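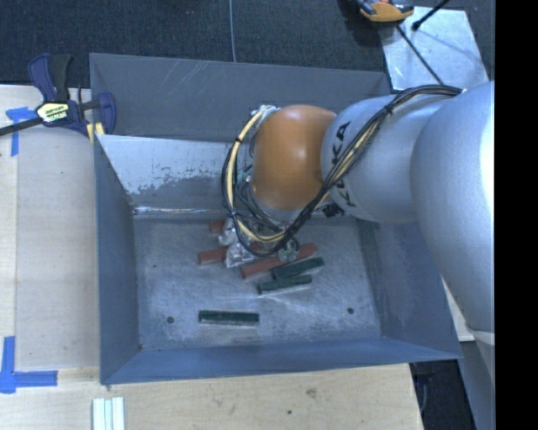 Bin cell at Telcombe, arm over the red and green blocks

From: Fuseini Mensah
To: wimham-users
Subject: Re: [wimham-users] planner refuses grasps near bin wall

> We upgraded to Wimham 2 and now the planner throws out nearly every
> grasp within a hand's width of the wall. Same bin, same blocks, same
> arm. Log says "start state in collision" even when the arm is plainly
> hanging in fresh air. Is the new collision checker broken or are we?
> - Musstead lab

Bit of both, in my experience, but mostly you.

Version 2 reads the padding value in millimetres. The old one read it in centimetres and then quietly ignored it above 5, so everybody's config is full of nonsense that never did any harm. Ours said 53. Have a look at yours before you touch anything else.

Second thing: the bin model. Our sides flare out towards the rim and the mesh we inherited from Saxena had them dead vertical, so the planner was defending a wall that wasn't there. I redrew it in an afternoon and got most of the edge grasps back.

Third, the cables. We model the loop at the wrist as one fat capsule, 254 mm long, fixed to the last link. It's crude and it costs us some poses by the left wall, but the alternative was simulating cable and I would like to retire one day. If you clamp the bin as we do, put the clamp in the planning scene too. The planner has no opinion about things you haven't told it about. The arm then has a very loud one.

Red against green is fine on the perception side, by the way. It's two blocks of the same colour lying close together that our segmentation likes to merge into one long block. Patch for that is half written - don't wait for it.

Fuseini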